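# Slide 9 – Grasp state from the wrist view

Speaker: Edileuza Araújo. Talk time for this block: 2 minutes.
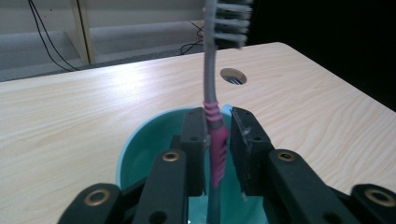

*Toothbrush and cup, hand-held gripper, fingers on the pink section of the handle.*

- Start with the planner's question: is the object held, and at what angle to the fingers? Palomino answers both from one wrist image.
- Point at the contact. Both pads touch the handle, one per side. The segmenter has to split dark pad from pink grip, and the color gap makes that easy here.
- Then point at the cup. The lower end of the handle is inside it, so the visible part is all we get for the axis fit. Mention the curve near the top – a straight-line fit over the full length is biased. We fit the grip section only.
- Glare on the table, left of the brush. Old Hosik masks leaked into patches like this. Current version clips saturated pixels before the edge step.
- Bristles are slightly blurred and run out of view. We drop them from the fit and use them only for the roll estimate.

Numbers, say them slowly: 359 episodes in the July set, estimator at 20 Hz, smoothing window of 2 frames.

If asked about depth: no depth input in this version. Jiditz has a branch with it, not merged.

If asked about the planner: it replans only when the axis estimate moves past the threshold. Details are on slide 12.

Next: Brimari replay tool, live demo. Check that the terminal font is large enough.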